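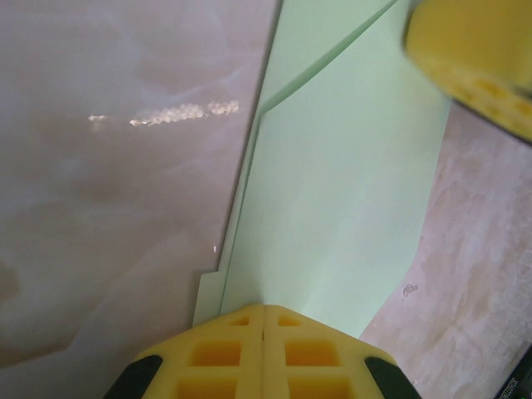 Green paper on the worktop, one fold in

Pokard
Trying to get our household paperwork into some sort of order before August, and I've started folding my own document wallets out of big sheets of pale green paper, the shop ones being daft money. Fold the bottom up, crease the flap over, done. Except my creases go off at a slant every time. Does anyone do this successfully, or do I have a drawer full of wonky envelopes in my future?

Tisow
You already have one, from the sound of it. Are you lining up the edges before you press, or pressing and hoping?

Pokard
Pressing and hoping has served me well in most areas of life.

Lehtinen
Score it first. Back of a butter knife, metal ruler, one firm line, then fold. I've made 66 of these for the allotment society's seed packets and the only bad ones were the ones I did by eye.

Tisow
Scoring is overkill for paper. For card, fine. With paper you just bring the corners together, hold them down and run your thumbnail out from the middle.

Lehtinen
Thumbnails leave shiny marks on coloured paper. I will die on this hill.

Tisow
It's going to hold a boiler guarantee. Who is inspecting it for shine?

trumbridge2358
Can I ask about the surface? I can see marbling. I had a marbled worktop at the last place and gave up cutting or folding on it, my eye kept following the veins instead of the paper. Stick down a strip of masking tape and square up to that.

Pokard
That may well be it – I have been blaming my hands for years. The tape goes down tonight.

Lehtinen
Tape and score.

Tisow
Tape and thumbnail.

trumbridge2358
There's a bit of something poking out at the bottom left as well, like another layer underneath. If you're folding 2 sheets at once they'll creep against each other whatever you do.

Pokard
I thought doubling up would make it sturdier.

Lehtinen
Fold them separately and slot one inside the other. 4 minutes' extra work.

Pokard
Four minutes each, and I've got the gas, the water, the car and a shoebox I'm not ready to discuss. Will report back.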